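When Garba Ibrahim talks about his aunt's garden, he leans back and takes his time. "She grew milkweed by the kitchen door, and we kids were forbidden to pick it," he says, laughing. "So of course we sat there all afternoon, watching the monarchs!"
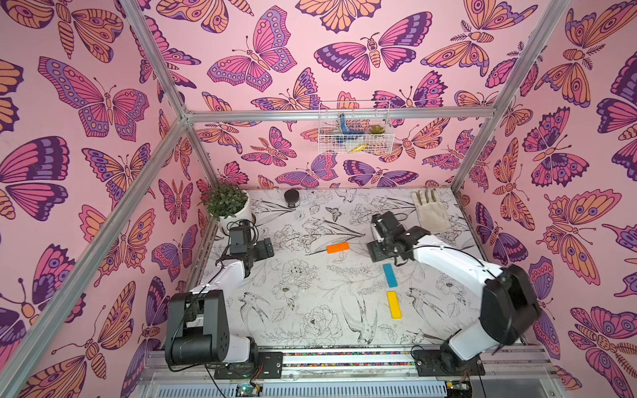
By Margus Kütt

He was 9 then. Now he looks after the butterfly beds at Plernine, and by September he is out there before breakfast, coffee in hand. "People want to tidy everything up," he says. "I tell them, leave the stems a while, and come sit with me."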